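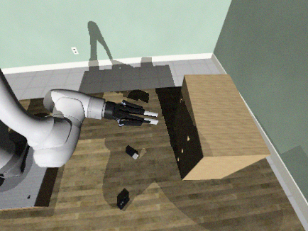
This page was last changed in May, at 9:28.

Sonari is a home-built robot workcell and its matching computer simulation, made by Ebise Berhe in a shared workshop in Astby. It consists of a white jointed arm, a black two-finger gripper, a plank-topped table and a large wooden box. The simulated cell is used to try out motions before they are run on the real arm.

Background

Berhe began the project after buying a used arm without its control software. The workshop, known as Cronin, rents bench space to members by the month and has a rule that no powered machine may be left moving unattended. Long test runs were therefore hard to arrange. Berhe modeled the cell so that most of the testing could be done at home, and took only the finished motion files to the bench.

Construction

The arm is fixed to a flat grey base platform beside the table. The gripper is bolted to a black flange at the wrist, and its fingers have short white tips. The first set of tips was cut from kitchen cutting board and wore down quickly at the corners. The present set is thicker.

The table was assembled from floor planks left over from another member's project. The planks vary in shade, which caused trouble for an early camera-based method of finding parts. That method was dropped – the dark planks and the black test blocks were too close in color – and part positions are now typed in by hand.

The box was built from light tan wood with the grain running lengthwise.

Simulation

The simulated room has pale green walls, a white baseboard and a tiled floor. Shadows are drawn for the arm and box. They have coarse, stepped edges on the floor, a result of the low shadow setting Berhe chose to keep the program usable on an old laptop.

The motion planner, called Zarnton, takes a list of arm positions and fills in the path between them. A standard test has 1000 moves, and the longer one used before a software release has 2000. Small black blocks on the table serve as the parts to be picked up. Between moves the gripper travels above the table with its fingers slightly apart.

Known problems

Zarnton does not check the forearm against the box, only the gripper. A path that brings the wrist in low from the side may pass the test and still hit the box on the real table. Version 28 added a warning for this case but does not stop the move.

See also

Cronin (workshop)
Zarnton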